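Associação de Comerciantes e Hoteleiros do Largo e Ruas Adjacentes

Acta da reunião ordinária de Agosto

A reunião começou às 15h40, um pouco depois da hora marcada, na sala de cima do café Rey, que mais uma vez nos recebeu com a simpatia de sempre e com um bolo de laranja que mereceu elogios logo à chegada e que, a bem da verdade, atrasou um bocadinho os trabalhos. Presidiu Sebastião Arruda. Estiveram representados o restaurante Tillaneo, o bar Zaltier, o próprio Rey, a pensão da Rua de Baixo, a padaria, a casa de vinhos e a gelataria, que participou pela primeira vez e a quem se deram as boas-vindas com uma salva de palmas. A livraria justificou a falta.

1. Acta anterior

A acta da reunião de Julho tinha sido enviada a todos por correio electrónico. O Tillaneo pediu que se corrigisse a passagem sobre o horário de descargas, onde se escreveu que o restaurante era contra a mudança, quando o que a sua representante quis dizer foi que precisava de mais tempo para falar com o fornecedor do peixe. Feita a correcção, e com um pedido de desculpa de quem redige estas linhas, a acta foi aprovada por todos.

2. Horário das esplanadas

Foi este o ponto que trouxe a maior parte das pessoas e que ocupou, como se esperava, a maior parte da tarde. Sebastião Arruda leu em voz alta a carta da Câmara, que autoriza a título experimental o prolongamento do horário das esplanadas do Largo até à 1h00, nas noites de Verão, desde que as mesas mais próximas das casas de habitação sejam recolhidas às 23h00. Leu-a duas vezes, a pedido da padaria, que ouve mal daquele lado da sala, e depois abriu a discussão.

O Zaltier mostrou-se muito satisfeito. Lembrou que este pedido andava a ser feito há dois Verões e que já quase tinha perdido a esperança, e quis deixar em acta um agradecimento a quem foi às reuniões com os serviços camarários, algumas delas a horas bem pouco simpáticas para quem fecha o bar de madrugada. Disse também que tenciona pôr um empregado só para a esplanada enquanto durar a experiência, para que as pessoas que saem não fiquem à conversa debaixo das janelas.

A pensão da Rua de Baixo falou com franqueza e agradeceu-se-lhe por isso. Tem hóspedes que se deitam cedo, sobretudo os que vêm para caminhar na serra, e três quartos que dão directamente para o Largo. Não se opõe à experiência e até reconhece que muitos dos seus clientes são os primeiros a querer ficar mais um pouco na rua com um copo na mão, mas pediu que a música fosse desligada à meia-noite e que houvesse um número de telefone para onde ligar se as coisas se alongassem. Houve uma troca de impressões demorada, sempre em bom tom, sobre o que se entende por música, com a gelataria a querer saber se um rádio pequeno em cima do balcão também contava. Ficou entendido que conta, se se ouvir do passeio.

O Tillaneo levantou a questão das cadeiras. Arrastar cadeiras de metal pela calçada às onze da noite faz mais barulho do que qualquer conversa, e a sua representante sugeriu que cada casa pusesse borrachas nos pés das cadeiras e das mesas antes de a experiência arrancar. A ideia agradou muito. A casa de vinhos contou que já o fez na Primavera e que os vizinhos de cima notaram a diferença logo na primeira noite.

Deliberado: aceitar as condições da Câmara; desligar a música à meia-noite em todas as esplanadas; colocar borrachas nas cadeiras e mesas; entregar aos moradores um número de contacto, que será o do Zaltier por ser a última casa a fechar. Aprovado com a abstenção da pensão, que explicou que prefere ver primeiro como corre.

3. Guarda-sóis e mobiliário

Sebastião Arruda apresentou a proposta da Skudton para guarda-sóis iguais em todo o Largo. A proposta é de 639 euros por casa, com base incluída e entrega feita pela própria firma. Passou-se de mão em mão o mostruário de tecidos e cada um deu a sua opinião, o que levou o seu tempo, porque as preferências iam do verde-escuro ao cor de tijolo, passando por um amarelo que o Rey defendeu com muita convicção e que não teve seguidores.

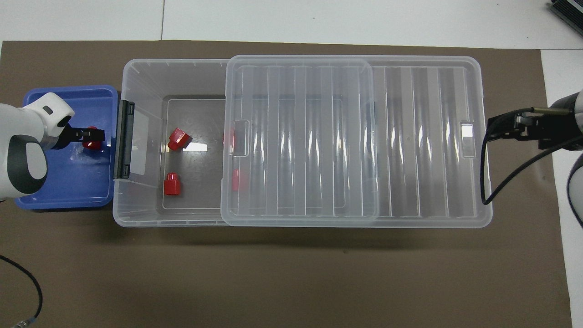
Caixa em plástico translúcido.

A padaria perguntou se era mesmo preciso que fossem todos iguais, uma vez que comprou os seus há pouco tempo e estão em muito bom estado. Respondeu-se-lhe que a carta da Câmara fala em «harmonia de conjunto» mas não obriga a nada, e que a associação não quer empurrar ninguém para uma despesa que não lhe faz falta. A casa de vinhos propôs que quem já tem guarda-sóis lisos e sem publicidade os mantenha até ao fim da sua vida útil, e que só depois adira à cor comum. Pareceu a todos uma solução sensata.

Quanto à cor, fez-se votação de braço no ar e ganhou o cru. O Rey aceitou o resultado com desportivismo e pediu apenas que ficasse escrito que o amarelo teria alegrado muito o Largo em Novembro. Fica escrito.

O Tillaneo quis saber quem responde se um guarda-sol voar com a nortada, como sucedeu no ano passado à porta da farmácia, felizmente sem ninguém magoado. Sebastião Arruda não soube dizer se o seguro de cada casa cobre estes casos e aconselhou que cada um visse a sua apólice com calma. Vai também pedir à Skudton, por escrito, o peso das bases e a velocidade do vento até à qual os guarda-sóis podem ficar abertos.

Deliberado: pedir à Skudton proposta definitiva na cor crua, com as informações referidas, e só encomendar depois de a resposta ser lida em reunião.

4. Falta de pessoal

A conversa sobre este assunto foi menos animada, mas muito útil. O Tillaneo continua à procura de um cozinheiro e já fechou ao almoço em alguns dias de maior aperto. O Zaltier tem a equipa completa, mas reconhece que a conseguiu roubando, palavra sua e dita com um sorriso, uma pessoa à casa de vinhos. A casa de vinhos confirmou e disse que não guarda rancor, embora gostasse de ser avisada da próxima vez.

A gelataria deu uma notícia que todos ouviram com atenção: a escola profissional tem seis alunos do curso de restauração a precisar de estágio a partir de Outubro e, até à data, só uma casa se ofereceu para receber um deles. Trocaram-se ideias sobre horários, transportes e refeições. A pensão ofereceu um quarto a preço reduzido para algum aluno que more longe, gesto que foi muito apreciado e que se agradece aqui de novo.

Ficou a gelataria de pedir à escola as condições dos estágios e de as fazer chegar a todos. Quem puder receber um aluno responde-lhe directamente.

5. Jantar de rua

Confirmou-se que o jantar de rua volta a fazer-se no fim do Verão, com mesas corridas da fonte até à esquina da padaria. O Tillaneo trata do arroz, o Rey das sobremesas e a casa de vinhos escolhe o que se bebe, tarefa para a qual apareceram de imediato vários ajudantes. A padaria oferece o pão. Falta saber se a banda da terra pode vir tocar, e o Zaltier, que tem lá um primo no clarinete, fica de perguntar.

A pensão chamou a atenção para as casas de banho, que no ano passado foram poucas e deram origem a uma fila comprida à porta do Rey. O Tillaneo e o Zaltier abrem as suas a toda a gente nessa noite.

6. Outros assuntos

A padaria pediu que se insistisse com a Câmara sobre o candeeiro fundido junto à fonte. Sebastião Arruda já escreveu duas vezes e vai telefonar.

O Rey lembrou que o vidrão do Largo enche depressa nas noites de maior movimento e pediu às outras casas que usem também o da Rua de Baixo, em vez de deixarem garrafas no chão ao lado. Todos concordaram, com algum embaraço de uma ou outra parte.

A livraria mandou dizer, por mensagem lida no fim, que gostaria de fazer leituras ao ar livre em Setembro, ao fim da tarde, e que precisa de cadeiras emprestadas. O Zaltier e a gelataria emprestam as suas, já com as borrachas postas.

Não havendo mais nada a tratar, a reunião foi encerrada às 18h10. A próxima realiza-se em Setembro, no Tillaneo, a seguir ao serviço de almoços, e a data será comunicada a todos logo que chegue a resposta da Skudton.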